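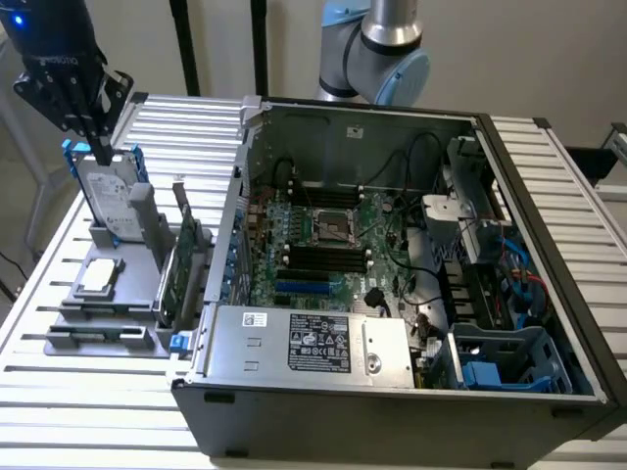 Cell 2, gripper on the upright drive in the fixture tray, tower open alongside.

10/05/2019 – tower cell, fixture and gripper maintenance
Entry by Sneha Dhillon. Read by: Bhupendra, Shanti.

Started with the grey tray. Bhupendra had noted on Wednesday's sheet that the drive slot was catching on the way in, so I checked the slot against the master block before touching any taught points. Slot was fine. The tray itself had crept on the table, a bit under a millimetre toward the tower at the drive end. Two of the T-nuts under it were the old Kanine ones with the shallow thread. Swapped both for the Vanderden type and re-squared the tray to the extrusion with the long straightedge. Torqued up, left it over morning tea, checked again, no movement.

Blew out the table grooves while the tray was off. Found a case screw and a bit of cable tie in there. Please do this every time the tray comes up – debris under one corner is enough to tip the whole thing.

Re-taught the drive slot from the approach point down. Old approach was 13 mm above the rail, which left very little room for the fingers if the drive was leaning. Now 16 mm. Left the processor holder and card holder points alone, they repeated well enough in the dry run.

Gripper: finger faces cleaned with isopropyl and a lint-free wipe. Left finger has a polished patch near the tip where it takes the upper edge of the drive. Not bad enough to change today. Spare pair is in Rajkumari's drawer, second from the top, in the Dreselness bag. Grip force unchanged. I did try it one step lower and the drive rotated in the fingers on the lift, so it went straight back up.

Wrist camera: cleaned the lens, re-ran the hand-eye routine with the small target. First attempt gave a poor residual and I'd left the bench lamp on, so discard that file (it has "lamp" in the name). Second one is loaded.
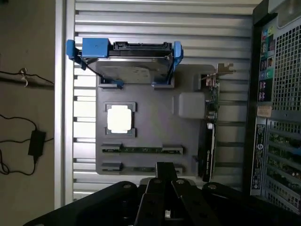
Does the wrist camera need recalibrating every time the tray is moved?
Only if the camera mount or the fingers were disturbed. Moving the tray changes the taught points, which you fix by re-teaching. The hand-eye result is between the camera and the wrist and the tray has nothing to do with it. I re-ran it today for the reason that the mount screws were overdue for a check and one took a quarter turn.

Processor pick: Shanti was seeing the vision drop out over the socket, bright reflection washing out the corners. Brought exposure down two steps and it found the corners on 16 of 16 tries with the blinds shut. With the blinds open it is still marginal in the afternoon. A diffuser on the overhead light would be the proper fix. I've asked Neelam Khurana for a price on a sheet of the opal acrylic.

Cable dress on the arm looked over end to end. No chafing at the wrist. One clip at the elbow had let go, replaced. Counter reads about 1000 cycles since the last grease, so nothing due there yet.

Still to do:
- order T-nuts, Vanderden type, we used the last of them
- repeat the processor test with blinds open, after 2 pm
- change the finger pair when the left one starts slipping, log it on the Kanaujia sheet and not in here
- Bhupendra to check my new drive approach at full speed, I only ran it at quarter

Left the cell powered down at the wall, e-stop in, key back on the hook.

Cell 2 notebook – questions to Sneha Dhillon, bench phone or in person – Back to top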